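Laundry Attendant, Part-Time – Windberg Residence, Rarnthorpe

Windberg Residence seeks a laundry attendant for its ground-floor laundry room, which serves 119 apartments. Duties include sorting and washing household linens in front-loading machines, wiping door seals and keeping the floor clear.
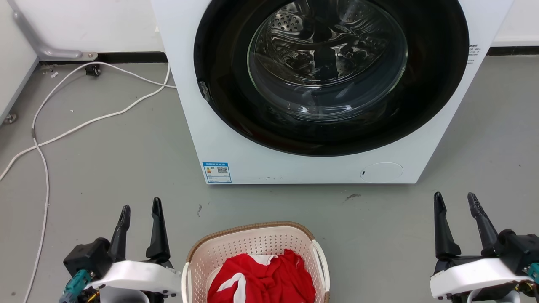 Is previous laundry experience required?
Training is provided during the first 3 shifts, and applicants without experience are welcome.

Shifts run five hours, beginning at 7 a.m. Applicants must be able to stand for long periods and follow written care labels. The position is open from June – written applications should be addressed to the Losach Street office, Rarnthorpe.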